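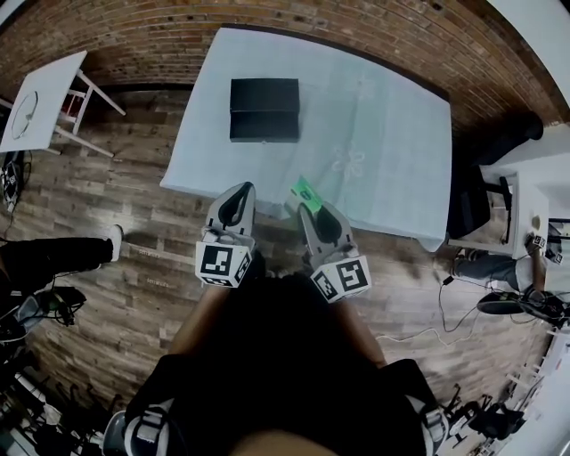 **Why would anyone set off explosives to find a fault that is already on the map?**

The map shows where the fault meets the ground. It says very little about which way the fault leans once it is below the surface, or how far down the broken rock goes, and those are the things that decide how hard the shaking will be in the villages on either side.

The Pledalach fault crosses 65 km of hill country and farmland, and for most of that distance you could walk over it without noticing. There is a step in a field near Promirano, waist high in places, with a drystone wall built along the top. There is a row of springs below the old quarry. Further north the line disappears under river gravel and is drawn on the geological sheet as dashes, which is how a geologist marks a best guess.

Sylvain Charpentier has spent most of his working life on those dashes. He trained as a structural geologist and came to seismic work late, after two seasons of trenching on the southern end of the fault gave him good dates and no idea of the shape. "A trench is three metres deep," he says. "The earthquake starts at ten kilometres. I wanted something in between."

The method he chose is an old one. A line of geophones is laid across the fault, each a small sensor on a spike pushed into the soil. A charge is fired in a shallow hole, or a weight is dropped on a steel plate, and the sensors record the waves as they come back up from layers underneath. Move the source along, fire again, and repeat until the light goes. Months of processing later there is a picture of the ground in cross-section, grey and grainy, with the layers showing as stripes and the fault as the place where the stripes stop matching.

For the Promirano line the team put out 300 geophones and fired 38 shots. The recording equipment came from Stateck, a small instrument firm, and the route was surveyed by Gilani, a drilling contractor that also made the shot holes. It was June, and the ground was drier than anyone had wanted. Dry gravel soaks up energy. On the first morning the far end of the line recorded almost nothing except a tractor.

They deepened the holes to reach damp clay and started again. Farm traffic remained a problem throughout, as did wind in the hedges, so the later shots were fired before six in the morning. Landowners were warned the evening before by telephone. One asked for her shot to be delayed until the ewes had been moved, and it was.

The first processed section changed the way the fault is drawn. The old sheet shows it as vertical, a straight cut going down. The new data show it leaning to the east, dipping at 65 degrees near the surface and flattening a little below one kilometre. On that reading the ground beneath the eastern villages sits directly above the fault plane, and the western side, where most of the money for strengthening buildings has gone, is slightly better placed than had been assumed.

There was a second surprise under the river gravel. The dashed line on the map turned out to be too far west. The clearest break in the layers lies under the road embankment, and a smaller one runs beside it. Charpentier thinks the two join at depth but will not put it more strongly than that. The line was too short to show it, and the signal below two kilometres is poor. A vibrating truck would reach deeper, though the lanes are narrow and two of the bridges would not take the weight.

Seismic lines do not give dates. To find out when the fault last moved, someone still has to dig, and the new section at least says where. A trench is planned across the smaller break, in a pasture where fine silt has settled against the scarp. Silt is useful because it often contains charcoal and seeds that can be radiocarbon dated. The southern trenches turned up evidence of two large earthquakes, and it is not known whether either of them broke the northern part of the fault as well.

That matters for the size of the next one. A rupture confined to the south, a stretch of 29 km, would be damaging locally. One that ran the full length would be a good deal larger, and would be felt strongly in towns that have no record of an earthquake at all.

The planners have asked for a revised map, and Charpentier has given them a draft. The northern section is still dashed, but the dashes have moved east, and there is a second, thinner set next to them.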